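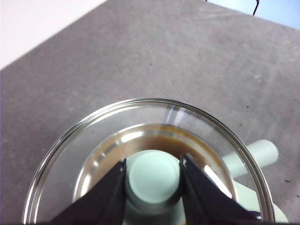 Raltuvel Project – Progress Report, Second Period
Prepared for the Skislow program office

Summary

Work in this period went mostly into the grasp-timing method. The policy now decides when to close the fingers from the wrist camera alone, without the overhead view. Training data collection is on schedule. Evaluation started in June, later than we planned, and is only partly finished.

Data

We have recorded 1,000 teleoperated demonstrations on the Gudstead bench, the number promised in the proposal. Of these, 500 use rigid objects, many of them placed in or near glass and liquid, where reflections confuse the depth estimate. The other 500 use produce and other items with uneven surfaces. All episodes have been checked and relabeled for the moment of closure. The first labels marked it from the motor command, and that came too early when the operator hesitated.

Method

The earlier version predicted a full arm path and closed at the end of it. The current one runs a small second network, which we call Ông, next to the path model. It looks at the last 10 wrist frames and gives a single score for readiness to close. When the score stays high for 3 frames in a row, the fingers close. Training Ông takes one night on a single workstation. 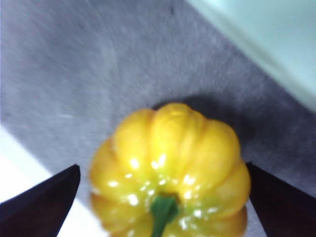
Figure 1. Wrist camera view with the yellow pepper between the fingers. Highlights on the skin are typical of the produce set.

Results so far

On the produce set, closing too early was the main failure of the old version and is now uncommon. Ribbed and lobed shapes still cause trouble when one finger meets the surface before the other and the object turns. Glass and liquid are harder. Bright reflections near the fingertips raise the readiness score when they shouldn't, and we don't have a fix yet. Masking the highlights helped in some trials and hurt in others.

We are not reporting success rates until the full evaluation is done – the partial numbers depend too much on which objects came up first.

Problems and changes

A finger mount cracked and had to be reprinted. The replacement sits slightly differently, so the camera was recalibrated and the affected episodes were set aside. The budget is unchanged.

Next period

Finish the evaluation on both sets. Test a version of Ông trained with added glare. Send the dataset and a short method note to Skislow for review before release.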